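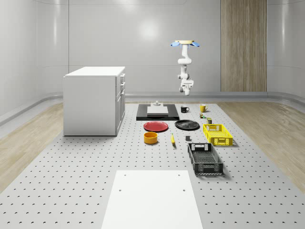 Household Notes for Honorary Consuls: Flags, Seals and Treaty Paper

Updated 12/2/21
Compiled by Carla Akl, with corrections from Kjell Skjelbred

An honorary consul normally works from home, and the sending state's property is kept there too. These notes cover the domestic handling of that property. Accreditation, fees and notarial powers are covered in the Nevport handbook and are not repeated.

Table flags

Most table flags are polyester satin and crease along the pole sleeve. Iron on the lowest setting, reverse side up, through a dry cotton cloth. Do not use steam on a printed coat of arms. Embroidered arms should be pressed face down on a folded towel so the stitching is not flattened.

Roll flags for storage. A cardboard tube works if it is first wrapped in acid-free tissue. Label the outside of the tube with the country and the version of the flag, as several states have changed shade or emblem and the old stock is still in circulation.

When two flags share one base, check both against the current protocol sheet before guests arrive. The host state's flag usually takes the place of honor, but practice differs between capitals. Poles of unequal height are the most common fault. Trim the longer dowel with a fine-tooth saw and sand the end.

Outdoor flag

Bring it in when wind is forecast. The fly edge wears first. At the first loose thread, cut the edge back to sound cloth, fold twice and sew with a lock stitch in polyester thread. A flag may be shortened this way once; after that the proportions are visibly wrong and it should be replaced. Wash cold, separately, with no bleach. Red dyes should be tested on a damp white rag.

Embossing seal

Paper lint collects in the lower die. Clean it with a dry nylon toothbrush every 20 impressions or so. If the impression is weak on one side, the dies are out of line: loosen the retaining screw, close the handle on a scrap of card, and tighten with the handle held down. One drop of sewing machine oil on the hinge pin is enough. Oil on the die will mark the next document.

Lock the seal away separately from blank certificates.

Paper and ribbon

Keep treaty copies, exequatur and commission flat, in a drawer on an inside wall. Relative humidity above 58 percent softens wafer seals and makes ribbon dye migrate. A closet next to a bathroom is unsuitable. Change silica packets in July and again when the heating goes on. Remove all metal clips and rubber bands before filing.

Ribbon frays less if cut at a slant with sharp fabric shears. Synthetic ribbon can be sealed by passing the end near a flame; silk cannot, and needs a trace of clear fabric glue.

Receptions at home

Seat by order of precedence, then check the table for width. Allow two feet per cover. Place cards should carry the title used in the acceptance letter, printed on both sides so that the person opposite can read it.

Red wine on a white cloth: blot, flush with cold water from the back, launder the same night. Candle wax on a guest book: leave it to harden, lift with a bone folder, and do not iron.

Corrections to Solveig Backlund, extension 697.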